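07/08/2022
Par la coordination du projet Graritari, Broremora

Rapport d'avancement au fonds Zallico : automatisation du pliage, site de Tambunan

La période couverte commence en avril, avec la mise en route de la première ligne de pliage automatique. La ligne traite le linge plat : draps, taies, serviettes. Les vêtements restent pliés à la main et le resteront jusqu'à la fin de la phase en cours.

L'atelier emploie 42 personnes. Aucun poste n'a été supprimé. Sur les équipes du matin, le travail a changé de nature : moins de pliage debout, davantage de tri, d'alimentation de la machine et de contrôle en sortie. Les opératrices signalent moins de fatigue aux épaules, mais un rythme plus difficile à interrompre. Nous avons ajouté une pause de 20 minutes par équipe. Le bruit reste un point de désaccord et une mesure est demandée.

La formation a pris du retard. Le module sur les arrêts et les bourrages a été suivi par l'équipe du matin seulement. Celle du soir appelle encore la maintenance pour des incidents simples.

Pour la phase suivante, nous constituons un recueil de gestes de pliage de vêtements, réalisés avec une pince tenue à la main, sur des lits et des tables, chez des particuliers. Le recueil compte 3144 séquences. Les tissus sombres sont encore trop peu représentés et 200 séquences seront refaites.

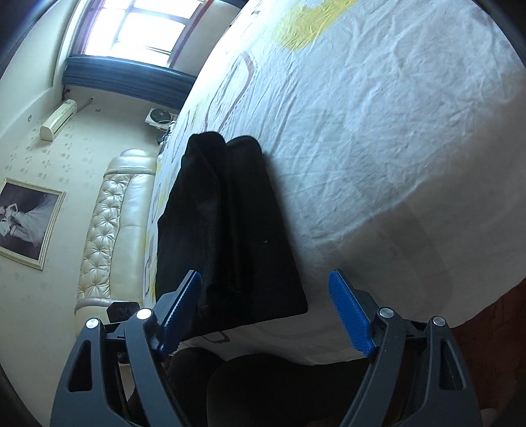

Les personnes qui enregistrent ces gestes sont payées à l'heure, au même tarif que l'atelier. Plusieurs plieuses ont demandé à y participer sur leur temps de travail. Nous y sommes favorables, sous réserve de remplacement à leur poste.

Reste à régler avant la prochaine tranche : la grille de salaire des postes de contrôle, qui n'existe pas encore, et la formation du soir.

Dernière mise à jour : version transmise au fonds

Commentaires

lingerie_soir : La pause, oui, mais le soir elle saute dès qu'il y a un bourrage.

M. : La grille de salaire sera-t-elle rétroactive ?

atelier2 : D'accord pour la mesure de bruit, à faire machine chargée.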